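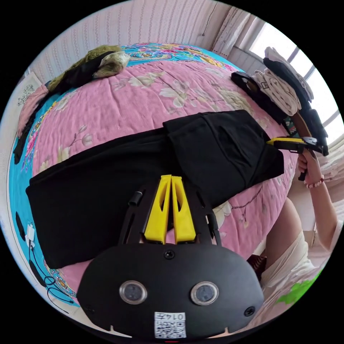
Okay, so folding. I want to start with folding because it's the job I did for 7 years at Skuren before any of this, and it's the job everyone tells me a machine should have taken by now. Take one plain black garment laid flat on a flowered quilt. Your hands already know what to do with it. You find the seam, you pinch, you turn it over on itself, and you're talking to your neighbor the whole time. Now do the same thing with a yellow-jawed gripper in your hand and you notice every little decision! Where do I grab? How much cloth do I take? I love this. It's the best lesson in my own old job I ever had. (Pause here, let them look at the black on pink.)

Who's in the room? Ask for hands: laundry, hotel linen, garment returns. If it's mostly returns people, spend longer on the next bit and skip the towel story.

What changed at Akthorpe

The returns floor there had two folding tables and a long line of carts. When the automatic folder came in, it took the flat, easy stuff: sheets, towels, plain T-shirts. Great! Except the easy stuff was also the rest. Folders used to get through a hard cart and then do a cart of towels to let their heads go quiet. Suddenly every cart was trousers, straps, linings, things with hoods. Ayten Sönmez told the shift lead in the first week that the work was lighter on her shoulders and heavier everywhere else. I wrote that on the wall of my office and it's still there.

So they changed the rota. Five carts, then a switch to inspection or tagging, and the folders picked the order themselves. Tell the story of the whiteboard and the magnets if there's time.

The new work

Somebody has to show the machines how cloth behaves, and the people who know are the folders. Sawsan Awwad moved over to demonstration work at Tarawneh, which means folding with a gripper in each hand, over and over, all kinds of clothes. She's paid at the higher grade. She had to argue for that, and I want to say so out loud, with her permission, because I hear from plenty of places that count it as ordinary folding. It's teaching. Pay it like teaching.

Things she asked for and got: a surface at the right height, a break every hour, and a say in which garments go on the list. (She put dark trousers on it early. Pockets! Everybody forgets pockets.)

Still open

Wuseck wants to run the folder overnight with one person on the floor. I'm excited about the machine and I don't like that plan at all. Who clears a jam at 2 a.m., and who do they call? Bring this to the group and let it run. Don't rescue the silence.

Then questions. Water is on the side table, handouts by the door.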